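# Surface by surface: Haiyan Ye on finishing a white room

Haiyan Ye sets rooms for a living. Her firm, Clastar, fits out display interiors for furniture sellers, and for the past two years most of her work has been at the Westgate showroom, where the bedroom section was rebuilt in March with white walls and built-in alcoves. We spoke on a Monday, before opening.

Her first topic was paint. The old section used three whites from different suppliers, and under the showroom lights they read as three colors. "One looked yellow next to the other two," she said. "Customers blamed the furniture." The rebuild uses a single matte white on walls, shelf faces and ceilings. Touch-up paint is drawn from the same batch and kept in sealed tins, each labeled with the date it was opened.

The alcoves took longer. Ye wanted no square inside corners, which collect dust and show every uneven joint. The plasterer worked to a template and filled in thin coats, with a full day of drying between them. Two sections cracked anyway and were cut back and filled again.

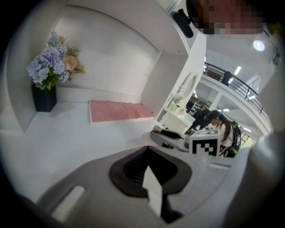 Ye limits each alcove to a small number of items and starts with the tallest. Weight goes to one end. The black square vase stands at the left end of its shelf for that reason, and the pink cushion lies flat farther along, so there is clear white surface for the eye to cross. "If I center the vase, the shelf looks like a counter," she said. The flowers are artificial, with lavender-blue blooms making up most of the bunch and the peach and cream kept to the right. She bends the stems by hand and leaves a few standing above the rest.

Dust is the main problem with artificial flowers. Ye uses a soft brush and a hair dryer on the cool setting, working from the top down. Water is a last resort, as some dyes run. Fabric items are turned weekly so that fading is even.

The small vanity with the oval mirror raised a different question. A mirror doubles whatever faces it, including price stands and ceiling fixtures, so Ye checks the reflection from standing height and again from a stool before she fixes a position. She also keeps what sits beside a mirror small. "Anything tall next to the glass gets counted twice – once on the top and once in the reflection."

The stock list for the whole floor runs to 1,007 lines, of which 51 are accessories for the bedroom section. Ye keeps it in a spreadsheet sorted by alcove, with a column for cleaning method. Replacements are ordered through Vestorance, and lead times vary.

Asked what she would change, she named the lighting. The present fittings throw a soft gray shadow under objects, which she likes, but they cannot be dimmed separately. A revised layout is with Tang, the electrical contractor. The plaster stays as it is.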